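ok so the laptop hunt is over, sort of. thread, because a few of you asked and I can't face typing it out five times

background: old machine was a Presura 14, six years old, hinge gone on the left, battery good for 51 minutes if you didn't do anything silly like open a video. fan like a hairdryer

wanted: light, quiet, decent keyboard, charges off the same brick as my monitor. that's it. don't game. don't edit video. lots of tabs, lots of spreadsheets, calls all morning

tried three in the end. Halvorsen Slate, the Prinitz Air-ish one (they've changed the name twice, I mean the 13 inch with the grey lid), and a refurbished Stovamum from the outlet page

Halvorsen first. lovely screen. really lovely. keyboard is shallow and the enter key is the wrong shape — UK layout squashed into a US frame, so I hit the hash key every other line

also both ports on the same side. why. my desk has the monitor on the left and the wall on the right so the cable goes round the back and knocks my tea

sent it back after nine days. refund took a while but they did pay the postage, fair play

Stovamum next. refurb, grade B, and the lid had one scratch you'd need a torch to find. £354 which is daft money for what it is

keyboard on that thing, best I've typed on in years. proper travel, arrow keys full size, page up and down where they ought to be

BUT. weighs a ton. and the screen is so dim I had it on full all day indoors. near the window, forget it

and the webcam. I looked like I was phoning in from a cave. my sister asked if the power was out

kept it anyway, it's now the upstairs machine. printer, bills, recipes, that sort of thing. no regrets at that price

so, the Prinitz. went for the middle spec. 16 gig of memory, the smaller drive. don't pay them for the bigger drive, the upgrade price is robbery and there's one screw-down slot underneath you can get at yourself

seven screws on the bottom, two of them longer than the rest. keep them in order. I did not keep them in order

battery: I'm getting a full working day with brightness at 60 per cent. calls eat it. a morning of back to back video takes it down to a bit under half, so lunch is when it goes on charge

that's with the balanced setting. the "quiet" setting is the same as far as I can tell but slower to wake up. turned it off again

fan: comes on during updates and that's pretty much it. I keep putting my ear to it to check it's alive

keyboard is fine. fine! quieter than the Stovamum, less nice. backlight has two levels, too bright and slightly less too bright

trackpad is huge and I keep brushing it with my thumb. there's a setting for palm sensitivty, hidden under "accessibility" for some reason. put it on high, much better

charging. came with a 65 watt brick but it charges happily off the monitor over one cable, picture and power together. unplug, walk off, plug in, all the windows go back where they were. mostly. the mail window always ends up on the small screen

if yours won't do this check the cable first. I spent an entire evening swearing at the monitor and it was the cable. old phone one, charges fine, carries no picture at all. they look identical

bought a proper one and stuck a bit of tape round the end so I know which it is

sleep is the one real moan. shut the lid, put it in a bag, took it out four hours later and it was warm and down to a third. apparently it wakes up to check for updates like a toddler wanting water

fix that worked for me: power settings, set lid close to hibernate not sleep. takes roughly 119 seconds to come back the first time (I timed it, I was annoyed) and much quicker after that. no idea why

there was a firmware update in November that says it improves "modern standby behaviour". installed it. can't say I've noticed. leaving it on hibernate

oh and do the firmware update plugged in. it refuses to start otherwise and the error message just says "condition not met". thanks, very helpful

junk that came preinstalled: one antivirus trial, a photo thing, a shopping thing, and an app that pops up to tell you about the other apps. all uninstall normally. the last one needs a restart before it lets go

someone asked about the speakers. they point down. on a desk ok, on a duvet it sounds like a radio in next doors kitchen. use headphones

headphone socket does exist, right hand side near the back. it's tight. thought I'd broken it the first time, just needed a firmer push

moving the files over: didn't bother with the transfer tool. tried it, it sat on "preparing" until I went to bed and was still preparing at breakfast. copied everything to an external drive and dragged it across. took one pot of coffee

browser stuff all came over by signing in. except passwords saved on the old one before I had an account, those had to be exported. do that BEFORE you wipe the old laptop. ask me how I know

would I buy it again. yes at the sale price. at full price I'd wait, they seem to knock money off every couple of months

for those asking Halvorsen or Prinitz: if you mostly watch things, Halvorsen. if you mostly type things, Prinitz. if you never leave the house and your arms are strong, Stovamum

the old Presura is going to the recycling place once I've got the drive out. hinge fell off completely when I moved it off the shelf so that decided that

will do a separate thread on docks when the one I ordered turns up. it's been "out for delivery" since half past eight this morning
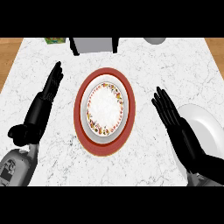 dock update, tracking now says "delayed, no action needed". so the dock thread is next week at the earliest, mute me if you don't care about ports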